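Stroke patients still arriving too late for treatment, Clelcombe meeting told

18 July 2022

Too many people who have a stroke are reaching hospital after the point at which treatment would do them most good, specialists told a meeting in Clelcombe.

The two-day meeting, hosted by the Bedine Institute, brought together doctors, nurses and therapists to look at how stroke is recognised and treated outside the big cities. Speakers said many families still wait to see whether symptoms pass before calling for help, and that some patients try to sleep it off.

A review of 1,020 patient records from hospitals in the Merurska district was presented on the first day. It found that nearly 19 per cent of patients had waited until the next morning before seeking care. Most of them had noticed weakness in an arm or slurred speech the evening before.

The review also found that people living alone waited longest. Those whose symptoms came on at work, where colleagues were present, were brought in soonest.

Doctors at the meeting repeated the usual warning signs: a face that has dropped on one side, an arm that cannot be held up, and speech that is slurred or muddled. Anyone with even one of these should be treated as an emergency, they said, including when the symptoms fade after a few minutes. A short episode can be the warning of a larger stroke to come.

Several speakers said the message had not reached younger adults, who tend to think of stroke as a disease of old age. High blood pressure often goes unnoticed for years, and the meeting heard calls for more checks at pharmacies and workplaces.

The second day dealt with recovery. Therapists said patients in rural areas often have only a handful of sessions after leaving hospital — in some places none at all — although gains can still be made many months later. The Jitaru clinic described a scheme in which 3 therapists share their week between outlying villages, seeing patients at home and teaching relatives how to carry on with the exercises. 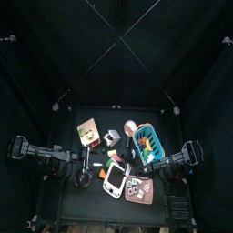
Two robot arms over a black tabletop.

Delegates asked for the scheme to be tried in other districts, though some questioned whether there were enough trained staff to run it. Travelling time was the main difficulty, the clinic said, particularly in winter.

The institute said it would publish the Merurska review in full in October, along with a leaflet on warning signs for use in surgeries and pharmacies. A follow-up meeting is planned for next year.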